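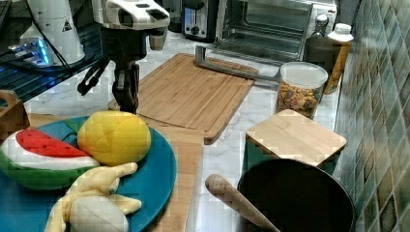
Figure 6-1. Two-finger gripper above the cutting board, plate of toy food at left.

6 Visitor demonstration: kitchen counter

6.1 Scope

Section 6 covers preparing and running the Lanora kitchen counter station for visiting groups and the June open day. It applies to the station at the Ornidus site only. For the travel version, see the Sumov shipping manual.

Two people run the station. The operator stays at the control desk and has no other duties. The host talks to visitors and does not touch the controls. Operators must be signed off by Akash Chauhan or Sidra Hashmi before their first public session.

6.2 Before visitors arrive

1. Unplug the toaster and the toaster oven. They are part of the counter layout and are not used in the demonstration.
2. Wipe the marble and the cutting boards. Let them dry fully.
3. Place the cutting board flat on the counter within reach of the arm. Press each corner. If the board rocks, replace it.
4. Put the soft fruit on the teal plate. Inspect the seams first and set aside any piece with an open one.
5. Set the canisters and bottles against the tile, with all lids on.
6. Check that the arm cables have enough slack for the full wrist movement. Tighten any strap that has slipped.
7. Power up the arm and run the start-up check in Section 3. Do not skip the check if the arm was used the same morning.

CAUTION: Pinch hazard. Keep hands off the counter whenever arm power is on, including while the arm is at rest.

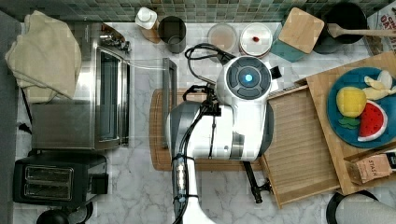

Figure 6-2. Counter from overhead. The arm is over the center board; the toy food plate is on the larger board at right.

6.3 Plate position

The plate may be placed on the left or right of the center board. Enter the side on the session form before starting. The routine does not detect the side by itself, and a wrong entry will send the arm to an empty spot.

NOTE: The plate may rest partly on a second board. The pick height allows for this, up to the thickness of one board. Do not stack boards under the plate.

6.4 Running the demonstration

1. Bring the group to the floor line. The limit is 4 visitors at the line at one time; others wait behind the rope.
2. The host states that the arm may move without warning.
3. The operator selects VISIT on the desk panel and sets speed to 2. Speeds above 2 are for test work and are locked during open days.
4. Start the routine. One run moves a single item from the plate to the center board.
5. If an item is dropped, let the run end. Do not reach in.
6. Cut arm power, put the item back on the plate, and reset.

Visitors often ask to hand an item to the arm. Decline — the station is not rated for shared handling.

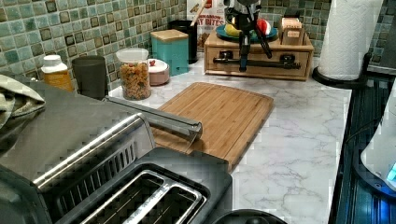
Figure 6-3. Teal plate on the drawer unit at the back of the counter, black arm above.

6.5 Raised plate

For the raised layout, the plate goes on top of the drawer unit.

1. Close the drawer fully.
2. Center the plate left to right and keep it clear of the small wooden box.
3. Limit the load to two items. Light, round items can roll when the plate is touched, so place them away from the rim.
4. Select VISIT-R on the desk panel.

6.6 After the session

Cut arm power, return the fruit to its bin, and log the number of runs. Service is due every 3,020 runs. Report faults to Struan Gunn.

Section revised 29/12/2024.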